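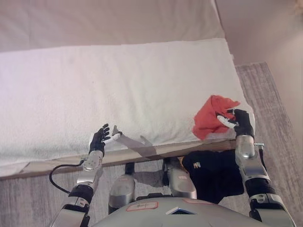 Right hand holding the red cloth, left hand waiting over the towel.

Posted 15th May by Ulises Troncoso

I've been stuck on cloth since December. Rigid things were fine, the hands pick up a mug or a block of wood all day, but fabric changes shape as soon as a finger touches it and the grip I'd been using for everything else was no good for it.

The towel is there as a background as much as anything. The head camera was losing the edges of the cloth against the bare board, and a plain white surface gives it something to work with. It also stops the fingertips knocking on the wood, a noise I was getting sick of.

I changed two things this week. The right thumb now closes after the fingers, with a short delay, so the cloth gets gathered before it's pinched. And I dropped the closing force to 70 per cent of what it was. Rimantas Zariņš from the Pokercombe workshop suggested the delay and I should have tried it sooner.

I ran 12 grabs last night and logged seven as good. The bad ones were mostly the thumb landing on top of a fold and sliding off.

Still to do: tidy the cable on the left forearm, which has too much slack in it, and get the left hand doing some of the work. I'd like it to hold one corner while the right pulls the cloth out flat.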